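Print this page
E-mail this page

Can you trust a "fact" about food?

Somebody has probably told you that carrots help you see in the dark. Somebody else has told you that if you swallow chewing gum it stays inside you for seven years. Grown-ups say these things in a very sure voice, and a sure voice is hard to argue with. But sounding sure is easy. Try it yourself. Say "Snails are afraid of Tuesdays" as if you were reading the news. It sounds quite good, and it is rubbish.

So how do you tell a real fact from one that is only dressed up as a fact?

Start with carrots. Carrots contain something your body turns into vitamin A, and your eyes do need vitamin A. If you had hardly any, you might find it difficult to see in dim light. That part is true. The trouble comes when people stretch it. If you already get enough vitamin A, and most people reading this do, then eating a whole bag of carrots tonight will not help you find your slippers with the light off. A small true thing has been pulled until it became a big untrue thing. Lots of food facts are made like this.

Chewing gum is different. Your body can't break down all of the gum, so people guessed it must get stuck. Did anyone look? Doctors have, and a swallowed piece normally comes out the other end in a few days, like sweetcorn skins do. It's still not a good idea to swallow it, especially lots of it.

Now for a harder one. Suppose a packet says "72 per cent of children prefer Kinolora". (Kinolora is a breakfast cereal. We don't have anything against it.) You should want to ask some questions. How many children were there? If only a few were asked, that number doesn't tell you much. What did they prefer it to? Nearly anybody would prefer cereal to cold cabbage. And who did the asking? If it was the people who sell the cereal, they might have picked the questions they liked best. They may still be right! You just can't tell from the packet.

Even old stories about the table need a good poke. You may hear that forks were always used for eating. They weren't. For a very long time people in many parts of Europe managed with a knife, a spoon and their fingers, and plenty of them thought forks were silly. Chopsticks began in China, and the earliest ones seem to have been used mostly for cooking. People then started eating with them too.

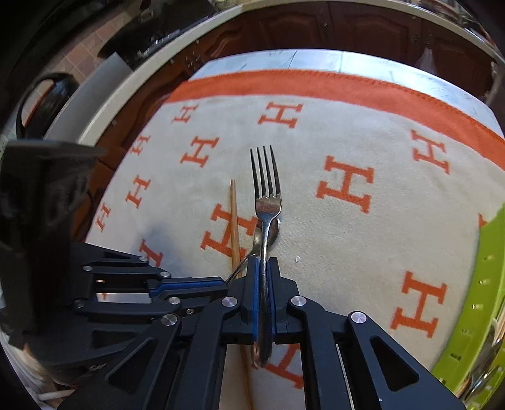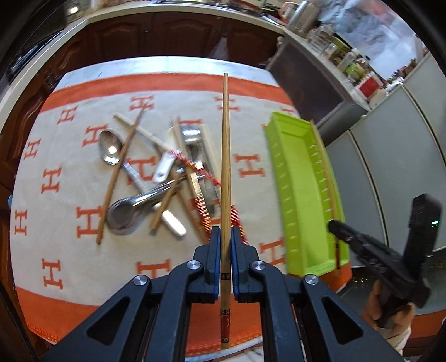 A chopstick, and other utensils.

You might also hear that food tastes better off one than off the other. Does it? That is an opinion, and you can't prove an opinion right or wrong. You could find out whether people in your class say it tastes better, but that is another question, and you would have to be fair about it. Everyone should get the same noodles from the same pot. If the first group gets hot noodles and the second group gets cold ones, you are testing noodles.

Try this at home. Ask 4 people whether they think sugar makes children run about wildly. Most of them will probably say yes, and they may tell you about a birthday party. But think about what else there is at a party: friends, games, balloons, noise. When scientists gave some children sugar and others a sweet drink with no sugar in it, and didn't say which was which, they mostly couldn't find a difference. Perhaps it was the party all along.

Should you believe everything on this page, then? No, you shouldn't. Go and check it. Look in a book at the library, then look in a second book by somebody else. If the two don't agree, see which one tells you how it knows.

Print this page
E-mail this page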